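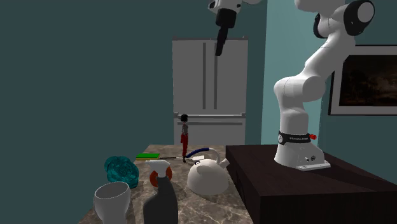
05/02/2020. Spent the morning on the Nikik catalog announcement, or the lack of one. Fendine has still not said whether the back catalog goes up for download with the reissues or stays on vinyl and CD only. The label page changed overnight: the block of text on formats is gone and the preorder button is back. I compared it with my saved copy and found no other edits apart from a comma. Isamu Amano wrote to say the distributor has metadata for both albums in its system, with track lengths but no prices, which proves only that someone typed them in. There is a white arm with a black gripper pointing down at the top of this page, and the small red knob near its base is one bright thing among others, like the green layer on the sponge. The header font needs to go up a size. Left it for now.

Track lengths from the distributor do not match my CD of the second album. Two tracks run longer. On the last one the difference fits the uncut fade on the original cassette, so I suspect they have gone back to the first-generation tape. The other I can't explain. Toshiko Higuchi thinks it is a pregap counted into the running time, and she has been right about this sort of thing before. Asked her to check her pressing, which has the earlier matrix number.

Afternoon: ripped my own disc again to rule out my drive. Same checksums as last time. Logged the offset correction so I don't have to look it up again. Compared the result with the 30-second store previews of the Grunska compilation, where one of the songs already appears in a newer transfer. The newer one is louder and the top end has been rolled off. There is a 60 Hz hum under the quiet intro on mine that is missing from theirs, and so is most of the room sound. I prefer the hum.

The vinyl edition is limited to 1000 copies, numbered, according to the shop in town. The label page gives no number. If the shop is right, it will be gone by July and the download question will matter a good deal more than it does today. Wrote to Fendine again and asked for three things: sample rate, source tape, and whether the files will be sold individually or only as a full album. Last time they answered the first and ignored the rest.

Vávra forum is convinced the holdup is a publishing dispute over the two cover versions. Possible. A cover needs clearance for a download the same as for a disc, though, so I don't see why it would stop one and not the other. Somebody there posted a scan of the old inner sleeve with the songwriting credits, and the split on side B is different from what the CD booklet says. Saved the scan next to my booklet scans.

Still to do: retag the live set, replace the belt on the cassette deck, answer Isamu about the loan of the Grunska test pressing. He wants it back before he moves.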